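Fitstead Collection Site Checklist – Oral Fluid Testing Room
Inspected 5 January 2023
Site: Plullatitz, Room 2

What a great visit to start the year! Most items passed on the first look, and the site team has clearly been through the November notes line by line. Comments follow each item.

1. Room privacy
Door closes fully, sign reads "Testing in progress." PASS
Comment: The new door sign is so much easier to read from the hallway. Love it.

2. Device storage
Kits kept sealed, out of direct sunlight, oldest lot at the front. PASS
Comment: 409 kits on the shelf against 409 in the log. A perfect match, and the first one we have had at Plullatitz!

3. Expiration dates
All lots in date. PASS WITH COMMENT
Comment: One carton of 40 expires at the end of the month. Please move it to the front or send it over to the Brilgate site, where they go through kits faster.

4. Collector gloves
Fresh pair for every donor, three sizes stocked. PASS WITH COMMENT
Comment: Small is running low. Order now – the supplier was slow over the holidays.

5. Donor instructions
Mouth check done, ten-minute wait observed, no food, gum or drink. PASS
Comment: The wall timer is a terrific idea. Donors can see how long is left and they stop asking. We would like to try this at every site.

6. Waste and liners
Bin lined, bag changed at end of shift, spare bags within reach. PASS
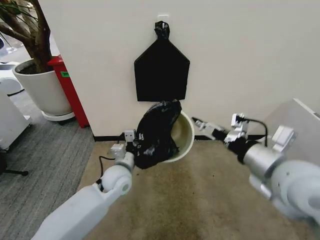 Item 6: round bin with black bag, second bag on the wall hook.

Comment: Used swabs and gloves go in the lined bin. Anything with a donor label on it goes in the locked shred box first, please, even if the label is torn.

7. Chain of custody forms
Every form signed, dated and sealed with the sample. NEEDS ACTION
Comment: Form 524 is missing the collector's initials on the second page. Everything else on it is complete and very neatly done. File a correction memo and attach a copy.

8. Sample shipping
Lab pickup logged daily, outer bags sealed. PASS
Comment: Prajapati courier slips are now stapled to the log. So much better than the loose folder!

9. Hand washing and surfaces
Soap and towels stocked, counter wiped between donors. PASS
Comment: Wipe-down sheet filled in for every day we looked at – lovely to see.

10. Emergency contacts
List posted by the phone. PASS WITH COMMENT
Comment: The after-hours lab number is the old one. Print a new sheet and recycle the other.

Open items: 3, 4, 7, 10. Send the memo for item 7 to the Fitstead office with the next weekly log.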